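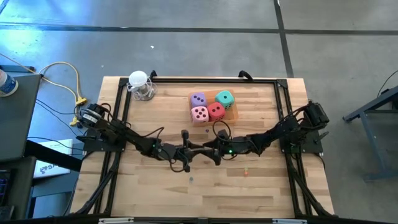 Two-arm bench with the orange tray and its four foam dice.

Guides > Shop Floor > Automation > Two-arm bench

Articles Topics Glossary Contributors Contact

September
By Dindo Mangubat

Two-arm bench

A two-arm bench is a worktable with a pair of small robot arms mounted on it, set up so both grippers can reach the same patch of tabletop. On shop floors you'll also hear it called a pair bench, a twin, or (at Protmont, where I spent seven years in packing) just "the table." It's used for light handling work: picking up small parts, putting them in trays, passing them from one side to the other. I've taught on these benches and I've lost a job to one, sort of, so I have opinions and I'll try to keep them in the right sections.

What's on the bench

You need less than you'd think! There's a top, a frame to bolt things to, two arms and a lot of cable. The top can be wood, and I like wood, mostly for the sound a dropped part makes on it. The arms usually sit on opposite sides and reach in toward the middle, so there's a shared zone between them where either one could do the job. Most of the arguments happen over that shared zone, both between the arms and between the people setting them up.

Trays matter more than newcomers expect. A shallow one is easier on a gripper because the fingers don't have to dive past a high wall, and a bright color helps everybody, people included, see where the edge is. At Protmont we went through three kinds before we stopped complaining.

Practice parts

Nobody sensible starts a bench on the real product. You start on stand-ins, and dice are a favorite. A foam die is big and forgives a hard squeeze. It also has flat sides and clear pips, so you can tell at a glance which way up it landed. Four different colors in a tray gives you a sorting job you can explain to a new hire in one breath.

Small plastic dice are the next step, and they're meaner. See-through ones are meaner still, because light goes into them and comes out in odd places, and a glossy tabletop adds a reflection underneath that can pass for a second edge. I've watched grown adults squint at one of those for a whole coffee break, so I don't blame a machine for having trouble.

Daylight is the other thing. If the bench is near a big window, the morning table and the afternoon table are two different tables. At the Enriquez plant they papered over half a window before somebody in the office asked for it back (fair enough, it was the only nice window in the building). They ended up running their trickiest parts after 4 p.m.

The picture below has a good awkward one, a little blue die out on the bare wood with one gripper well above the table and the other down close to it. 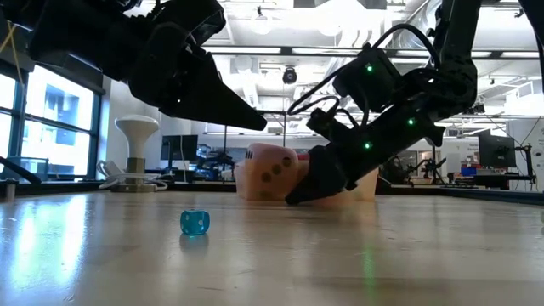
What changes for the people

Okay, so this is the part I care about. When the first benches came into packing at Protmont, we were told our jobs would "shift." I rolled my eyes, and then my job shifted. Before, I filled trays by hand, and a decent hour for me was 200 trays. Afterward I looked after benches, and my hour was made of much smaller things: setting out parts, straightening a tray, clearing a jam, writing down what jammed and why.

My wrists felt better within a month. My head was more tired, which surprised me. Filling trays leaves you free to talk, and we talked all day long, about kids and cars and whose turn it was to bring the good hot sauce. Watching a bench takes just enough attention to kill a conversation. A couple of people on my line asked to go back to hand packing for that reason alone, and Besatmont, where one of them ended up, still keeps a hand line going.

The pay question depends on the shop. Zomix made bench tending its own job grade, with training on the clock. Protmont didn't for a long while, and the folks who got good at it were doing technician work on a packer's check. If your shop is bringing benches in, ask about the grade early, before everyone gets used to the old number.

Head counts do change too. Our line had 57 people when I started and almost 30 when I left. Some of that was retirements and some moved over to shipping, but I won't tell you the benches had nothing to do with it.

Learning to tend one

Most shops start you with the stop button, and they should. After that comes reading the lights on the arms, which differ from maker to maker, so learn yours and don't trust what you remember from the last place. Then you learn cables. Leave slack where an arm bends, keep the floor runs out of the walkway, and look at them every shift, since a rubbed cable gives you strange little faults long before it quits.

You also learn to keep the top clean. Stray markers, bits of tape, a loose screw, they all end up on there, and a pair of grippers doesn't know what you meant to leave out.

The skill I'd put first is describing a problem well. "It's acting up" gets you a shrug from the tech. "The right side closes early when the part sits near the back" gets you a fix by lunch.

See also

Hand packing
Job grades and retraining
Tray design
Window glare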